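Plaltetport Community Hall - August Progress Report to the Jaunzems Fund

The grant covers folding furniture and repairs for the public rooms at Plaltetport.

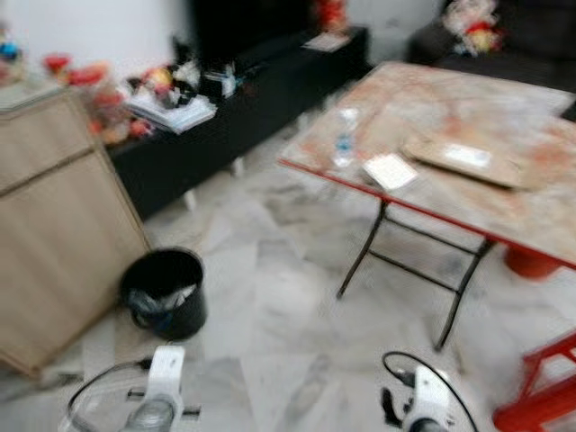

Work done this month

Herkar delivered 55 folding chairs on Thursday. Two had bent hinges and have gone back for exchange. The storage racks are up, and the side door now closes properly.

Bookings

The Dekalero choir has taken a regular evening slot. Two other groups have asked for the kitchen as well - we are still working out a fair rate.

Spending

We have $400 left in the repairs line and would like to move it to lighting in the entry. Please let us know if this needs a separate form.

Next month

Paint the entry and replace the notice board.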